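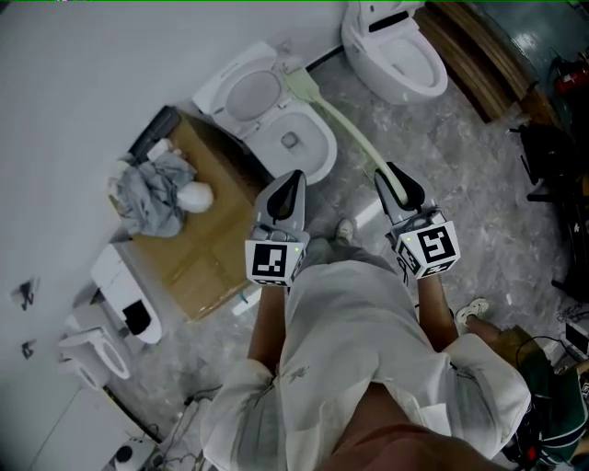
25 March 2024

Card deck for the intro business course, Stolham pilot. Third pass on the merge.

Picked up where Pallavi left off. Her export out of Kallska is the good one, ignore anything in the folder with "final" in the name. 540 cards in. Tags are a mess but readable. Fields in order: front, back, unit, source page, author initials, flag. Source page blank on all of Jitendra's – he wrote his from the lecture slides, not the workbook. Need slide numbers from him instead. Asked, no answer yet.

Ran the duplicate check on fronts only first. Caught the exact matches and nothing else, useless. Second run on front + back with case and punctuation stripped, and "define" / "what is" / "what is meant by" folded into one. Much better. 112 flagged. Went through all of them by hand, took most of the morning. Most are real duplicates (three of us wrote a card for limited liability, of course we did). Some are not:

- fixed cost vs fixed asset, flagged purely on the word fixed plus a short back
- gross profit / gross profit margin – keep both, students mix them up
- "stakeholder" and "shareholder", the matcher thinks these are the same word. So do half the students. Keep both AND write a third card that asks for the difference
- break-even point, break-even output. Backs were word for word the same. Rothe uses the first one everywhere so went with that, second goes in as an alternate answer

Rule for which duplicate survives, writing it down so I stop changing my mind: shorter back wins. If same length, the one with a source page wins. If still tied, whichever has a worked number in it. Don't merge two backs into one long back. Did that in the first pass and got cards nobody could mark themselves right or wrong on.

Long backs. Still too many. Set the limit at two lines on the printed card and anything over goes to the split pile. Marketing mix is the worst of it, one card asking for all of the Ps with an explanation of each. Thats an essay. Split to one card per P plus one that just asks for the list.

Cash flow cards: the sample table has wrong closing balance in the second month. Opening balance carried over before the loan repayment was taken off. Fixed in the master, NOT fixed in the printed set from last time. Cross it out by hand on the sheets that are still in the drawer or throw them out. I'd throw them out.

Student trial notes, small group, 11 people, mostly from Urmila's evening section. Same format as before: deck for a week, short quiz, then talk to them.

They skip the flag button. Didn't know what it did. Label says "flag" and nothing else. Change to "something's wrong with this card" even if it wraps.

They don't like unit order. Shuffled is what we recommended and what we believe in, but two of them said shuffled from day one felt like being tested on stuff they hadn't been taught – fair, it was. Proposal: unlock by unit, shuffle inside whatever is unlocked. Kallska can do it with nested tags, fiddly to set up, Pallavi knows how.

Paper vs screen: split. The paper people wanted the card bigger and the answer the right way up when you flip on the long edge. Ours flips on the short edge. Check the imposition settings before the next print. Manju thinks it's the duplex setting on the machine and not the file. Test with one sheet, write FRONT and BACK on it in pencil, then argue.

Quiz results went in the shared sheet. Definitions fine. Application questions weak, same as last time. A student can give you the definiton of opportunity cost and then not find it in a paragraph about a bakery. Our deck is nearly all definitions so we are getting what we trained for. Want more cards that open with a two-sentence case and ask which term applies. Slow to write. Tried 8 before lunch and kept five. The bad ones gave away the term in the case ("the owner had to give up the chance to...").

Case card that worked, for reference:

Front: A baker uses her only free afternoon to fill a wedding order. She turns down a stall at the street market to do it. What is the income she could have made at the stall called?
Back: Opportunity cost.

Case card that didn't:

Front: A firm buys more flour and each bag costs less than before. Which economy of scale?
Back: Purchasing. (Could be argued as a plain discount. Student argued it. Student was right, we never said the firm had grown.)

Paper stock. The Muvberg card is nice but curls once it has been through the printer twice. The cheaper one lies flat and takes pencil. Going with cheaper unless anyone objects by the end of the week. Corner rounding is a waste of time at this size of run, dropping it.

Posted the first half of this to the group page at noon to get comments before I carry on.

Shares 8 · Comments 11
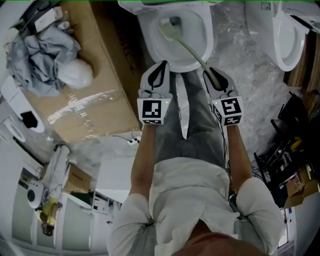
Geeta wrote back that she'd hold off on the case cards until the definitions are cleaned up, and that if they go in now they should sit in their own tag so a teacher can switch them off. She also wants the stakeholder / shareholder comparison card moved to unit 1, says leaving it to unit 3 means they've already learned it wrong.

Agree on the tag. Agree on unit 1. Don't agree on holding off, the trial group is only ours until the end of March and I want at least one round with cases in it. Compromise: five good ones go in now under "case", rest wait.

Manju's comment, same thread: the abbreviations. We've got Ltd, plc, LLC and Inc. scattered over the deck depending on who wrote the card. Pick one country's set per deck. Rothe has both in the glossary, no help there. Urmila to decide, it's her students.

Re-ran the check after the removals. Clean apart from the pairs I kept on purpose, marked those "ok-pair" in the flag field so they don't come up again. If you see ok-pair and don't know why, read the list up top before deleting.

Still open:
- slide numbers, Jitendra
- flip edge, one test sheet
- split pile, started on finance, marketing mix done, people / HR not touched
- ratio cards need the formula on the back AND a set of numbers, at the moment it's one or the other
- Urmila re Ltd / LLC
- flag label
- nested tags, ask Pallavi to write down the steps this time

Export saved under today's date, old one moved to archive. Printer is low on black.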